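Apuntes de Paisaje y Obra Civil - Tema 4
Caminos de servicio junto a taludes

Última actualización: febrero
31 compartidos · 19 comentarios

4.1. Trazado

El camino de servicio de Modilton se usa en esta asignatura como caso de estudio. Es un trazado recto, pavimentado, que discurre al pie de un talud de hierba. Tiene 438 metros entre el acceso y el final del tramo recto. Un camino recto es fácil de replantear y barato de mantener, pero al caminante le cuesta calcular la distancia que le queda. Conviene tenerlo en cuenta al decidir dónde van las señales.

4.2. Pavimento

Un firme oscuro y liso refleja el cielo cuando el sol está bajo. El color que se aprecia a primera o a última hora no sirve para juzgar el estado de la superficie. En la ficha de inspección hay que anotar siempre la hora y el estado del cielo. Los brillos se comprueban de cerca, andando el tramo, antes de apuntar "pulido" o "húmedo".

4.3. Talud

En la época seca la hierba corta toma tonos pardos y pajizos y se confunde con el suelo desnudo. Para estimar la cobertura se usa el método de los cuadrados de un metro, repartidos entre el pie y la coronación. En el informe Dalen, que está en la carpeta del curso, se tomaron 93 cuadrados. Las manchas oscuras se anotan aparte - pueden ser humedad, vegetación distinta o una madriguera, y desde el camino no se distinguen.

4.4. Borde y señales

El borde entre pavimento y hierba debe quedar limpio. Si la tierra invade el firme, el agua deja de salir por donde estaba previsto. Las señales pequeñas de poste corto se clavan en la hierba, cerca del borde, sin ocupar el paso. Se revisan tres cosas: verticalidad, fijación y lectura del panel a distancia de paseo.

Práctica

Rellenar la ficha Zornel para un camino de la zona. Se entrega con croquis en planta y una sección transversal a mano - sin ordenador. La sección debe incluir el talud completo.

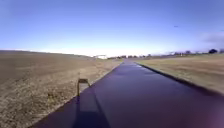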